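Looking after the Lulleros

March 2023

I said back in February that I'd write up how we keep the hand-held grippers going at Bristura, and then I didn't, and then the left one started clicking. So I've had a good excuse to take it all to bits!

We call ours the Lulleros, after the cable supplier's box they lived in for the first month. There are two of them, they go about as a pair, and everything I do to one I do to the other on the same morning. If I don't, I spend the next week wondering why they feel different in the hand.

I start with the black rubber pad. It collects fluff like you wouldn't believe, and the fluff likes the mesh best. Soft toothbrush first, then a barely damp cloth, then leave it alone while you make tea. Please don't use the strong cleaner from the Nivcombe workshop (I have, once, and the rubber went tacky and stayed tacky). 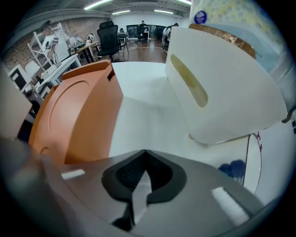

Black pad down in the middle, office carrying on behind it.

While the pad dries I do the screws. My driver set goes up in small steps and I only ever need two of them, so those live in my pocket and the rest stay in the drawer. Snug is enough. The housings are plastic, and I've stripped a thread by leaning on one when I was cross about something else entirely.

Next, the marker cube. If it has shifted even a little, the tracking wanders off and you get a whole afternoon of nonsense. I hold the body in one hand and try to twist the cube with the other, gently. No movement, good. Any movement at all and it comes off, gets cleaned underneath and goes back on. Then I check the cable has enough slack to turn the wrist both ways without tugging.

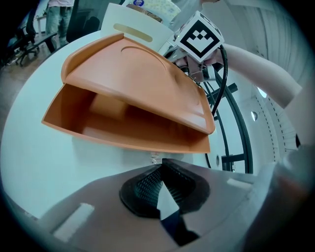

Marker cube on top, cable hanging in its loop, and the orange dustpan.

After that it's the squeeze test, which I'm rather fond of. Ten slow squeezes, listening, with the radio off. The click on the left one came on the ninth, every single time, and I'd been blaming the spring for days. It was a bit of grit in the slide! Out it came on the end of a cocktail stick, and I put the tiniest smear of the Cuevas grease on (the clear stuff, the yellow one goes gummy).

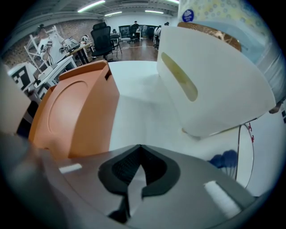

Pad and white strips, with that long curve of grey round the bottom.

I've started keeping a notebook as well. Date, which gripper, what I touched, any noises. It's eleven pages now and mostly says "fine", but it did show me that the left one needs tightening far more often than the right. I hold that one harder, I think, being left-handed.
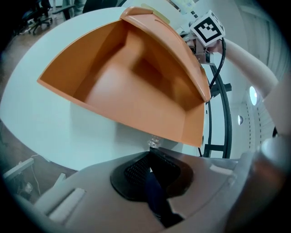 I've also stopped coiling the cables tightly when I put everything away. Big lazy loops, one strap, done. The old tight coils left a kink near the plug and I had to swap the whole lead over, which meant another wait for post from Nivcombe and a very dull lunchtime crimping the ends.

Next job is a new set of pads, if I can find the bag I put the spares in. I have a feeling they're in the drawer with the wrong screwdrivers.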